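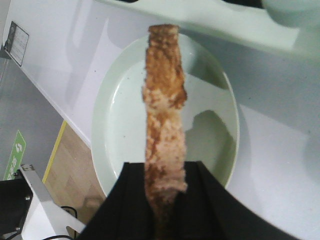 1. Wrist camera and toast

Breakfast arm thread, as a few of you asked where it had got to. The camera is now fixed at the wrist for good and the arm will hold a strip of toast over the plate. Notes follow, mostly so I can find them again.

2. Background for anyone new. I'm building an arm at Plorneddale, the shared workshop, in the evenings. The job is a small breakfast: pick up toast, put it on a plate, move a bowl, later on do something useful at the cooker. Zhenhua Qian has done most of the wiring. I do brackets, fingers and code.

3. The motors are from Hosoda, bought secondhand as a box of mixed parts. The control board is a Zovance. It gets warm if you leave the arm holding a pose, so there's now a timer that parks it after 60 seconds with no command.

4. Toast is harder than the wooden blocks I practised on. A block is the same width all the way up. A strip of toast has a ragged side, and it crushes at one end while the other end is still hard. Grip force for blocks was set at 400 in the board's own units. Toast wants 166.

5. I got to 166 by starting low and going up until the strip stopped sliding. Nothing clever. Anything over 200 or so and you get two short strips. Very stale bread is more forgiving, if you want to cheat.

6. Cut the strip yourself and leave the crust on the top end. Without it the top crumbles when the arm changes direction.

7. Camera placement. Dirk Meijer wanted it further back on the forearm to see more of the table. I wanted the fingers always in view. We tried both and kept mine, though he's right that you lose the near rim of the plate behind the gripper.

8. Overhead light is the other problem. The gripper throws a shadow into the plate, and my plate finder kept treating the shadow as a second object. Fixed for now by looking for the rim only and ignoring whatever is inside it. Crumbs are ignored too. 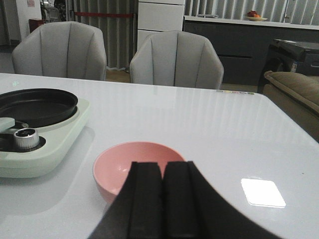
9. On to the bowl. The arm comes in low with the fingers open, stops short, then one finger goes over the rim. I had it trying to take the bowl across the full width at first and the gripper doesn't open that far. I should have measured before writing any of it.

10. Pink is a good colour for this. Everything on a white table should be pink. The plate is nearly the same colour as the table and it takes the finder three times as long.

11. The table top is the bit I'd change. It's glossy, so you get reflections of whatever is behind it, and a bright patch can look like an edge. Snežana Vukadinović suggested a matt cloth. I tried one of hers and it rucked up under the plate – back to the bare table, with a brightness limit in the code.

12. The cooker stays off. I've put a no-go box round it in software, knob and pan included, until the stop button is somewhere I can reach from both sides of the table. Abla Saliba is making a longer lead for that.

13. Cable routing: leave a loop near the base bracket. I pulled mine tight with ties because it looked neater, and the wrist connector came out on the first full turn. Zhenhua resoldered it and was polite about it.

14. Code questions from last time. The toast position is found from the wrist picture only, there's no second camera in use. The log is plain text. It grew to 3,000 lines in one evening, so I now write a line only when something changes.

15. Still to do: a gentler let-go. At the moment the fingers open all at once and the toast lands how it likes. I want the arm to lower until the end of the strip touches the plate, then tilt, then open slowly. The touching part needs a reading from the motors that I don't fully trust yet.

16. Tsegereda Gidey asked whether the finger drawings will be shared. Yes, once I've corrected the hole spacing. The version going round the Clutcombe group is an old one and the screws don't line up, so please don't cut anything from it.

17. I'd like toast and bowl running one after the other by November. Next post will be the let-go, or the stop button if Abla's lead is ready first.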